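Home Workshop Reviews Secondhand Contact

Nodusar 54-piece driver kit: a long-term review

I bought the Nodusar kit in May, on a wet afternoon when I had driven over to Clolside for something else entirely (tomato stakes, if you must know) and wandered into the hardware shop to get out of the rain. It was sitting on the end of an aisle for $86, which seemed like a fair bit for a box of little screwdriver bits, and I put it back twice before I carried it to the till. I've had plenty of time with it now, so I thought I'd write it up properly for those of you who keep asking what I use for the old computers.
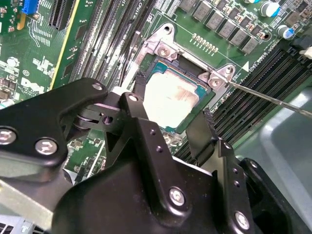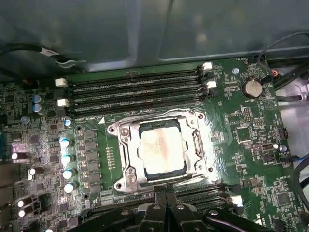 For anyone new around here, I fix up unwanted desktops and laptops at the kitchen table and pass them along to families in Fimevthorpe who could use one. I'm not a technician. I learned by taking things apart and, on a few sad occasions, by not being able to put them back together. My old drivers were a jumble from three or four different sets, half of them chewed up at the tip, and I'd gotten so used to fighting with them that I thought every small screw was meant to be that miserable.

So, the kit. You get a main handle, a flexible extension, a stiff extension, a pair of plastic pry tools, a pair of tweezers and the bits, all in a hinged case with a grey foam tray. The whole thing weighs 822 grams on my kitchen scale, so it's heavier than you'd expect when you pick it up, but it does feel like a proper tool. The lid closes with a good firm click and hasn't popped open in my bag yet, and my bag gets thrown around a fair amount.

The handle is my favourite part. It's a bit fatter than the usual precision driver and has a spinning cap on the end, so you can rest your palm on it and turn with your fingertips. My hands are not what they were, and after an evening of laptop screws I used to have a sore thumb for a day or two. With this one I can do a whole machine, have a cup of tea, and do another! The grip is a soft rubbery stuff that picks up every bit of lint in the house, mind you, so keep it away from your cardigan.

The bits are nicely cut. I've been using the number one and number two Phillips constantly and neither has rounded over, and they sit right down into the screw without that horrible little wobble. The small Torx ones have been good as well. I did manage to twist the tip of the tiniest flathead, but I was using it to lever a stuck drive bay cover, and I knew perfectly well while I was doing it that I ought to go and get the pry tool out of the tray. That one's on me.

Now for the grumbles, and I do have a few. The magnet in the handle is fairly weak. It'll hold a bit, but it won't hold a bit and a screw together if you're working upside down or reaching into a deep corner of a case, and I've spent more time than I'd like tipping a desktop back and forth listening for the rattle. There's no magnetizer block included either. I bought a cheap one separately and give the bits a swipe every so often, and that's cured most of it.

The labels on the foam tray are another sore spot. They're printed in pale silver on grey, and under my kitchen light after about supper time I can't read a single one. I went around with a white paint pen and marked the 8 bits I use most, and I'd suggest you do the same on day one instead of waiting until you're cross about it. Let the paint dry overnight with the lid up or it'll print itself on the inside.

The flexible extension I can take or leave. It's fine for getting a screw started, but it winds itself up like a spring when you try to put any real force through it, and then it lets go all at once. I keep it in the case because there's a slot for it and the slot looks funny empty.

As for how it compares, I've also tried the D'Amico set, which a neighbour kindly lent me over the winter. The D'Amico has a lovely strong magnet and a prettier case, all dark green with a leather-look strap, but the handle is slim and slippery and I found I was squeezing it hard to get anywhere. If you have young hands and good eyesight you might well prefer it. I gave it back without too much regret, along with a jar of marmalade.

I'd buy the Nodusar again, even at full price. If you only open up a computer once every few years to blow the dust out, it's more kit than you need, and a decent number two Phillips from any hardware shop will see you through. If you're at it most weeks like I am, your thumbs will thank you. The shop in Clolside had a small stack of them left behind the paint counter last time I was in, and they'll let you try the handle if you ask.

Next up will be the folding work mat, once I've got the coffee stain out of it.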